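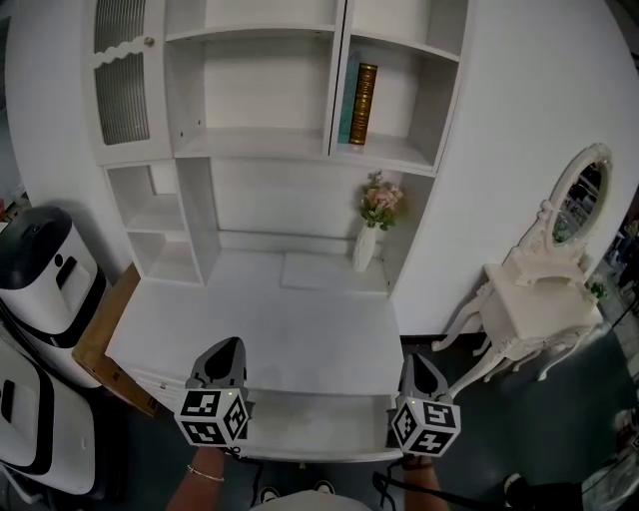 Week 11 handout: Desk-and-hutch units, and what we are told about them

Read this before the seminar. Bring the Kesumari and Ginduvgate catalogue pages, marked up in pen.

## 1. The claim

Sellers of tall home desks promise that one piece of furniture can be a workplace, a bookcase and a display cabinet. Tully, the shop guide on your reading list, goes further and says a hutch "gives the room back to you". I'd like some evidence for that. A hutch takes wall, and it takes light from the desktop under it. What it gives in return is shelf space at a height you may or may not be able to reach from a chair.

## 2. Open shelves

Empty white shelves look generous. Photograph a unit with two books in one cubby and a slim vase of pale pink flowers on the desktop and it seems able to swallow anything. Be suspicious of this. Ask:

- Would a ring binder stand upright in the small tiers, or only lie flat?
- Are there peg holes in the side walls? If so, the shelf heights may be adjustable, but check how many pegs come in the box.
- Who is going to dust it?

The Bokura leaflet gives a shelf depth of 300 mm. It doesn't say whether that is measured inside or outside, and on a small shelf the difference matters.

## 3. Glass doors

Ribbed, frosted glass is sold as a way to hide clutter. It blurs clutter. A bright box file behind it is still a bright patch, and I am not persuaded that a wavy trim across the top does much except collect grease from fingers. A solid door hides more. Some of you will prefer the glass anyway, which is fine, but write "I like it" in your report and leave storage out of it.

## 4. The recess

The nook above the desktop is the part I'd defend, with reservations. It keeps a vase or a pad within reach. It also limits what can stand there, so measure your screen first. Catalogues rarely show one.

## 5. Matching pieces

White desk, white carved vanity, oval mirror: the style hangs together, and that is partly how the second piece gets sold. Price each item alone before you price the set.

## Task

Choose one unit from either catalogue. On one side of A4:

1. List what you own that would go in it.
2. Give each thing a shelf, with measurements.
3. Say what is left over and where it goes.

Hand in to room 103 before the seminar. Sketches are welcome, mood boards are not.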